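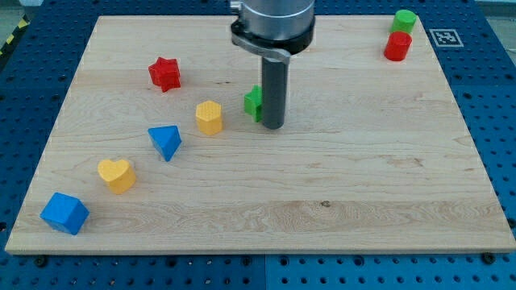
Figure 1. Shape blocks on the maple board, on the perforated work table.

### 3.2 Blocks and board

The sorting tasks used small coloured plastic blocks, in a range of outlines. We wanted pieces that an adult could name without practice and that a child of four could pick up with one hand. Earlier work by our group with the Vellik cards had shown that flat printed shapes were often named by colour alone, and we hoped that solid pieces would draw more attention to the outline. Eight blocks were put out at a time, spread loosely so that the next choice was not suggested by a row or a pattern (Figure 1). The yellow hexagonal prism was stood upright with its six-sided face on top, and the red star was laid with its points spread outward.

The star gave us the most trouble in the pilot. Adults at the Drutby site called it a star at once, but several younger children called it a flower, and one called it a splash. We accepted any word as long as the child used it again for the same block later in the session. The hexagon was named less often than it was matched. Many children who had no word for it could still find its place in the tray, and these answers were scored as correct matches and marked separately in the naming record.

All sessions used an unpainted maple board as the base. The first board, supplied by Doucette, had a glossy finish, and blocks slid when a sleeve brushed them. The replacement is smooth and unpainted. Its grain is easy to see, with wavy lines and a small dark knot near the front, and we considered covering it with plain card. Consolacion Belmonte ran a short comparison in February with and without the card and found no difference in sorting time, so the wood was left bare. The pale colour kept the red, green and yellow pieces easy to tell apart under the room lights.

Blocks were wiped between sessions and checked for chips. A piece with a damaged edge was taken out and replaced from the same Teltano batch – mixing batches gave small differences in shade that older children noticed and remarked on.

In total, 54 children took part and 3022 placements were recorded. The first 800 placements were scored by two people working apart, who then met to settle any disagreement. Most of these concerned a block that had been put down, lifted and put down again. We decided to score the final position only, and the remaining placements were scored by one person under that rule. Naming errors are treated in Section 4.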